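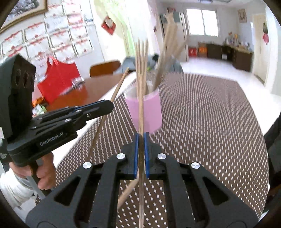

Skewers in the pink cup

Old slide film, worth shooting or toss it?
asked by Catinca Pîrvu

Found 2 rolls of slide film in my uncle's desk, no box, no date on them. Been in a warm apartment for years I think. Want to shoot them in February when I visit family. Do I set the meter slower like people do with old print film?? Also the lab near me quit doing slides. Any help, kind of in a rush

3 answers

Onni Keskinen
Slide film isn't like print film, it has very little room for overexposure. I'd shoot the first roll at box speed and bracket — one normal, one a half stop over, one a full stop over, same subject. Write down which is which. Get that roll developed before you touch the second. Expect a color shift, mine went magenta, and the blacks were weak. If the cartridge says 200 start there. And put them in the fridge now, in a zip bag, let them warm up a few hours before you load.
For labs look for one that runs E-6 and takes mail orders. Ask first, some only run it when they have enough rolls saved up.

bakska429
toss it. film is cheap compared to a trip

Jollo
Dont toss it. You can also have it cross processed in regular C-41 chemicals if you cant find a slide lab — you get negatives, wierd colors, lots of contrast. Tell the lab before you hand it over. Wouldn't use it for the family pictures tho, bring something fresh for those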